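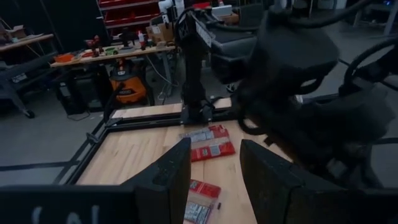 Cestent 双臂台面套件试用记:在 Postell 开放日上看了一下午

六月去了一趟 Postell 的开放日,主要是想看 Cestent 这套双臂台面套件。之前只在产品页上读过参数,没见过实物。我们公司做小零件分装,红色小包装袋一类的东西每天要过手不少,所以我关心的问题很窄:它能不能从桌面上把软包装夹起来,夹起来以后放得准不准。

先说套件本身。两条机械臂都是黑色的,装在一张木台面的工作台上,台面外面包着黑色金属框。木台面是浅色拼板,拼缝看得见。我原以为这种设备会配铝板或者防静电垫,问了现场的工程师 Maham Sial,她说台面可以换,订货时选就行,木台面便宜一些,磕坏了打磨一下还能用。立柱用底座固定在后面的框上,我用手推了推,没有晃动的感觉。

夹爪是两片黑色的楔形板,腕部带一个小摄像头。演示内容是捡红色小包:操作员把包随手放在桌上,斜着放、靠着放都行,机械臂去夹,再放到另一侧。我数了一轮,一百次里成功 93 次。失败的几次多数是夹到了包的边角,抬起来以后滑掉。Sial 没有回避这个问题,她说软包装的重心会跑,指板表面目前偏滑,下一批会换带纹路的。

之后轮到参观者自己上手。每人 20 分钟,我用的是遥操作模式,拿两个手柄带着机械臂走。前五分钟基本在适应,动作总是过头。后来把速度调到最低一档,好多了。手柄的扳机行程偏短,轻轻一按夹爪就收拢了一大半,夹薄的东西不太好控制。这一点我写在了意见表上。

腕部摄像头的画面比我想的有用。夹爪张开时,从两片指板中间能看到要夹的东西,对位主要靠它。缺点是指板又宽又黑,画面下半部分挡掉不少,零件如果落在指板外侧就看不见,得退回来重新找。桌上有小零件的时候尤其明显。

线缆是我不太满意的地方。黑色的粗线从臂上绕出来,留的弧度很大,两条臂靠近时我一直担心会挂到。工程师说关节要转满行程,线必须留这么长,可以加线夹,要另买。这个价位的东西,线夹应该随箱附上。

噪音不大,站在旁边正常说话没问题。展示区就设在他们平时干活的车间里,水泥地面,后面是工作台和一排排红色零件盒,能看出设备是放在真实环境里用的。我比较喜欢这种安排,比展馆里铺地毯的展位更能说明问题。

安装方面,据介绍两个人半天可以装完。标定要做 3 遍,软件会提示步骤,界面目前只有英文。说明书我翻了翻,机械部分写得清楚,故障代码那一章很薄,查到的解释多半是“请联系供应商”。国内的供应商是 Allton,备件从他们那里走。指板一对 800 元,算耗材,用得狠的话要把这笔钱算进去。

跟 Farooqui 的单臂款比,Cestent 的优势在两条臂可以配合,一条按住、一条撕开或者翻面。Farooqui 那台便宜不少,只做单纯拾取的话够用了。我们现在的流程里需要翻面看标签,所以倾向于双臂。

打分的话,夹取我给四分,手柄三分,走线两分,软件三分半。学校实验室和做小批量分装的可以考虑,产线上要连续跑的先等等新指板。我们打算先租一套,租期还在跟 Allton 谈,租金里含不含标定服务,对方说回去确认。

分类:设备评测 / 机械臂 / 开放日见闻

搜索本站文章 请输入关键词 搜索

读者评论

Daniyal Warraich:手柄扳机那个可以在设置里改曲线,藏在高级选项第二页,改完夹薄件会好控制一点。

木头桌子:台面换铝板要加多少钱?有没有问到?

作者回复 木头桌子:没问具体价格,只说可以选。

小满:同一天去的,我那轮成功率没这么高,袋子换成透明的以后掉了好几次。

老周分装:租的话记得把指板损耗写进合同。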